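How to Pack a Soft Zip Bag Without Buying Anything Else

Posted July 17, 2022

Somewhere along the way, packing a bag became a thing you're supposed to shop for. Cubes, compression sacks, folding boards, little mesh envelopes for your charger. I've tried a fair amount of it and most of it now lives in a drawer. A soft bag with one decent zipper will hold three nights of clothes if you lay things out first and stop believing videos in which a person fits a winter coat into a shoe.

The method below is slow the first time. After that it takes as long as making a sandwich.

What you need

A soft bag with a zipper that works. A bed, made. The clothes. That's the list.

I don't think the brand of bag matters much. I paid 200 for a Werham weekender a few years ago and the strap gave out before the cheap one I'd bought to tide me over. The Proda one everybody recommends is fine. It's a bag.

Step 1. Make the bed first

I know how this sounds. But clothes vanish into a rumpled comforter, and socks are the worst for it. Pull the bedspread flat and smooth, then put everything on top of it. A plain pale cover is easier to work on than a busy print, though I wouldn't go and buy one.

Step 2. Put out everything, including the stuff you'd rather not think about

Swimwear, the belt, the bag for dirty laundry, medicine. If it's going, it goes on the bed. Packing straight from the closet is how I ended up in Wemarden one February with four sweaters and no pajamas.

Step 3. Take some of it away

The usual advice is to remove half. I've never met anyone who does, and I suspect the people who write it don't either. Try a smaller rule: every top has to go with every bottom. Anything that only works with one other item goes back on the hanger. For a weekend, 2 pairs of pants is plenty, and you'll be wearing one of them.

Step 4. Fold or roll?

There is a packing guide out there, the Rahman method, that runs to 827 words on rolling T-shirts alone. I read all of it. Then I packed the same bag both ways, and the difference was small enough that I could have got it by leaning on the bag.

So:

Roll knits, T-shirts and pajamas.
Fold anything with a collar or a crease.
Lay a jacket in last, folded once, over the top.

Rolling doesn't stop wrinkles, whatever you've read. It moves them around.

Step 5. Open the zipper all the way

People skip this. They open the bag halfway, feed clothes in through the gap, and then wonder why the bottom corners are empty and the middle is a lump. Run the pull to the very end of the track and fold the top of the bag back so you can see the lining. A bright lining is the one "feature" I'll stand up for, as dark socks in a dark bag are very hard to find at six in the morning.

Check the teeth while you're there. If the slider catches, look for a thread or a pinch of lining in it before you pull harder. Rubbing the teeth with a plain candle helps a stiff metal zipper. The special zipper wax does the same job, and you'll have enough left over for the next 1,000 zippers.
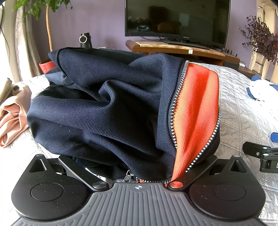
Navy bag on the bed, zipper partly open and the orange-red inside showing. Keep going until it's fully open.

Step 6. Fill the corners, then the middle

Start with socks and underwear and push them right down into the ends. Rolled things go next, side by side along the bottom. Folded things lie flat across those. Shoes, if you must, go in at one end, soles against the wall of the bag, inside a grocery sack.

Leave a hand's width free at the top. A soft bag packed to the limit will close at home on the bed and then refuse to close in the hotel – same clothes, same bag, no time to refold.

Step 7. Close it without a fight

Hold the two sides together just ahead of the slider with one hand and pull with the other. If you have to kneel on it, take out a sweater. Kneeling works maybe twice before the teeth start to part, and replacing a zipper can cost more than you'd like on a bag you didn't pay much for.

Unpacking

Empty the bag the day you get home and leave it open overnight. I've seen charcoal pouches sold for this. Air is free.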